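Household and shop-floor tidying by machine

Tidying by machine is the use of robots to pick up, sort and put away everyday objects in homes, shops, gyms and small workplaces. It is usually treated as a separate field from cleaning by machine, which covers floors and windows and has been sold to the public for much longer. As of the most recent surveys, tidying remains mostly a human task, and the machines offered for it work best in rooms arranged to suit them.

Scope of the task

A tidying job has several parts. The machine must find an object, decide what it is, grasp it, carry it without spilling or dropping it, and set it down in a suitable place. Each part has been shown to work by itself under test conditions. Joined together in an ordinary room, they fail more often, as a small error in the grasp tends to become a larger one at the shelf.

Open shelving is a common test. The opening is narrow, the back of the compartment is often dark, and the space is seldom empty. Bottles are a further difficulty. Clear glass and frosted plastic give weak or false readings to many depth sensors, and a soft sleeve around a bottle changes both its outline and its grip. A person will often steady such a bottle with both hands while moving it in or out, and will work around whatever else has been left in the cubby - a shaker lying on its side, a cloth spilling out of a cup.

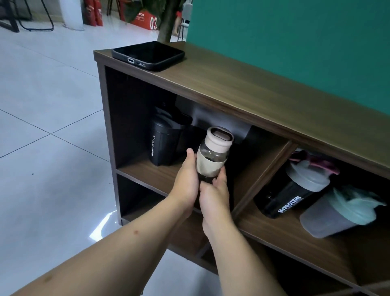
Trials

The Morkholm trial compared a two-armed machine with human staff at the shelves of a fitness center. The machine was given 88 objects to put away, most of them bottles, towels and small bags. It handled rigid, upright containers well and had the greatest trouble with cloth, which it often dropped or left hanging over the edge of a compartment. Staff stepped in 9 times, chiefly to free a strap or towel caught in the gripper.

A later project at Povville used the same type of shelf but allowed the machine to refuse an object. This reduced the number of drops and left more items for people to deal with. Its authors argued that refusal should be reported alongside success, a practice that has since been taken up by other groups.

Commercial systems

Misik, a single-armed unit on a wheeled base, is offered for stockrooms and changing areas. It requires shelves of a known height and is not rated for glass. The Lund system uses two arms and can hold an object with one while clearing space with the other. It is slower than a human worker at every task for which figures have been released, and is generally run after closing time.

Limits

Three problems are regularly named in the literature: soft objects, clear objects, and objects whose proper place depends on their owner. The last is partly a matter of rules. A phone left on top of a cabinet may be lost property or may have been put down for a moment, and most operators instruct their machines to leave such items alone.

See also: Domestic robot; Grasp planning; Lost property; Shelf stocking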